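Rakena bench: buying notes and data card

I wrote this file for whoever sets up the second bench at Wutthorpe, so you can see what we paid for and what I'd buy again (short list, sorry!). The arm budget sits in its own sheet, so this covers props, fingers and spares. Props are cheap, and the toy cake slice has held its shape nicely.
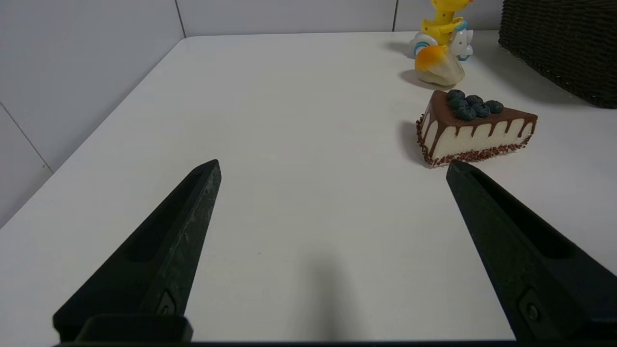 Props

We set aside $100 and spent $59, all through Fulletti. Get soft things as well as hard ones – the blue mesh bath sponge was the best few dollars in the whole order, and I'd happily pay for a couple more colours. 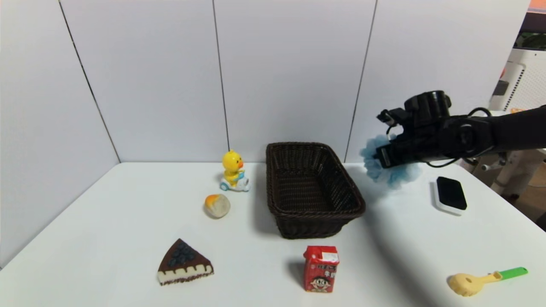
Go for a wicker basket with a wide opening if you can find one, and check the size against your table before ordering. Ours took 3 weeks to turn up.

Fingers and spares

Zirum quoted $28 a pair for replacement fingers. I'd budget for two pairs per arm, plus a bag of screws.
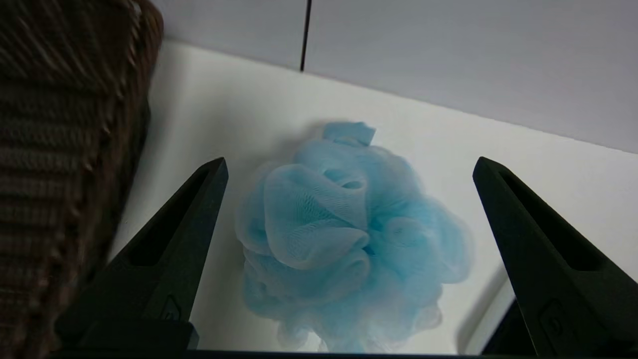

Still to price

Wrist camera cable, a second white table top, and storage tubs for the toys. Send me your quotes before I lock in the sheet!

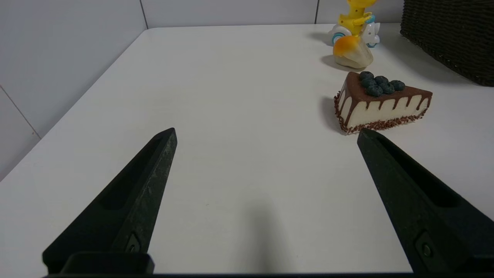 Wutthorpe, April

Finger order approved, tubs on hold until the new budget opens.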